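Cleaning a mirror with a carved frame

The glass is the easy part. The dust sits in the carving, and a wet cloth only pushes it deeper into the curls and petals. Do the frame first and the glass last, or you will be wiping the glass twice.

Start dry. A soft paintbrush, one that has never been in paint, gets between raised leaves better than any duster. Work from the top down and brush along the scrolls, from the thick end to the thin. Flowers take the longest. Turn the brush on its tip and go round each petal, then tap the dust out onto an old towel. 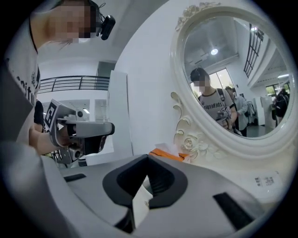 A glossy cream or white finish shows gray lines wherever dust has settled, mostly on the upper side of each leaf. If brushing doesn't shift them, use a cotton swab barely damp with water and one drop of dish soap. Change the swab when it turns gray. Dry each section before you move on to the next. Don't do this on gilding or on paint that is already flaking - stick to the dry brush there.

For the glass, spray the cloth and not the mirror. Liquid that runs down behind the edge can get at the backing and leave black spots. Wipe the middle first, then follow the oval around with a folded corner of the cloth. Look at it from the side for streaks.

Check the back before you hang it again. Tug on the wire and see that both screws are tight. A heavy oval wants two hooks set at the same height, 4 inches or so apart, so it won't swing out of line every time someone shuts a door.

More from Priltura: getting candle wax off a shelf, and storing picture frames over the winter.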